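Search this site Go

Teaching by hand, part four: soft tubes

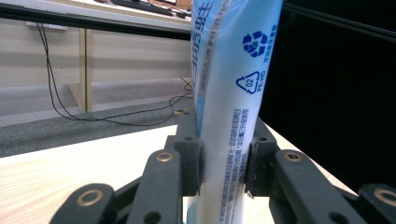 Grip width is the part of a demonstration I get wrong most often. The Ukero set now holds 744 recordings made with the hand-held gripper, and I threw out 278 more where I had squeezed too hard. A soft tube like the one marked PE-HD gives no firm stop, so the operator has to choose one. I now close the jaws until both blocks sit against the sides, hold, then lift. The policy copies whatever I do – hesitation included.

Next job is to reach 1,000 and retrain on the Wisero arm.

Comments

stutow_bench: Do you log jaw width or only the pose?

Author: Both. Width matters more with soft items.

kelp9: We had the same trouble with sachets. Slower closing helped.

Contact | © Bañuelos Bench Notes | Back to top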